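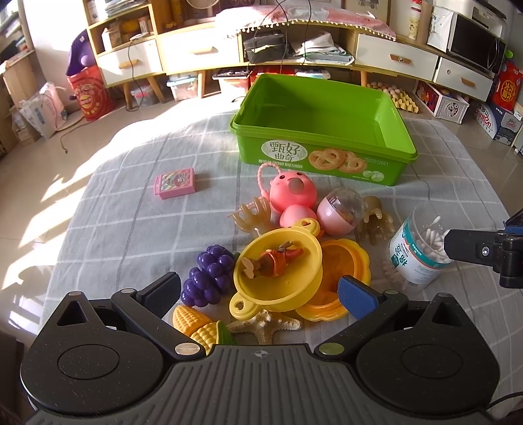 The town library in Lerkov will begin lending small toys from its children's room this summer, after a trial in May drew more families than staff had planned for. Toys will go out in sets, each one packed in a used food tin or box given by local households. Almost any clean container with a lid will do, and a lime-green cookie tin with a picture of ring-shaped butter cookies on the front is the kind the library is asking for. A tin that size can take a toy pot, a capsule ball and a few hair clips.

The program is called Kindo. It opens on July 9, 2026, and will run through the school break. Families with a library card can borrow one set at a time and keep it for 3 weeks. There is no fee and no deposit.

Kgomotso Hendricks, who runs the children's room, said the idea came from parents who had toys their children had stopped using but did not want to throw them out.

"People were leaving bags at the desk and asking if we could find a home for them," Hendricks said. "Most of it was small stuff. Play dishes, little figures, hair things, a case with a cartoon on it. You can't really put that on a shelf by itself."

In the May trial, the library made up 27 sets from donated items. All of them were out on loan by the end of the first week, and a waiting list was kept for the rest of the month. A few sets came back with pieces missing. Hendricks said that was expected and that the library does not plan to charge for lost items.

For the summer, the library has collected around 400 toys. Sorting was done over several evenings in the reading room and in the homes of staff members, who spread the toys out on tables and beds and grouped them by type and size. Pretend cooking pieces were put with small animals and characters that could serve as guests or customers. Larger toys such as dolls and trucks were set aside and may be lent singly in the fall.

Each tin will carry a paper card inside the lid listing its contents. Borrowers are asked to check the list when they take a set home and again before they bring it back. Returned toys will be washed and left to dry overnight before the next loan.

Sets with small parts will be marked for children over the age of three. Hendricks said hair clips with teeth, capsule balls that come apart and anything on a cord will go only into those sets. Toys with batteries are not being accepted for now.

The cost of the program is low. The library has spent 310 dollars, most of it on drying racks, labels and a rolling cart. The cart was bought secondhand from Stakimell, a furniture shop two doors down from the library, which also delivered it.

Valentin Hodoroagă, a father of two who borrowed sets during the trial, said his daughters liked opening a tin without knowing what was in it.

"The younger one carried the tin around more than the toys," he said. "She put the lid on, took it off, put socks in it. We had to empty it out before we took it back."

Hodoroagă has since donated a box of his own, mainly play food and rubber animals. He said he would like to see the library add board games, which his older daughter asks for. Hendricks said games are being looked at – the problem is storage, as the closet behind the children's room is already full.

Donations can be left at the front desk during opening hours. Toys should be clean and unbroken, and containers should close fully and have no sharp edges. Printed tins with food labels are fine as they are and do not need to be painted or covered. Glass jars cannot be taken.

Sets can be picked up from the cart next to the picture books. They cannot be reserved by phone during the first two weeks, but names will be taken at the desk if the cart is empty.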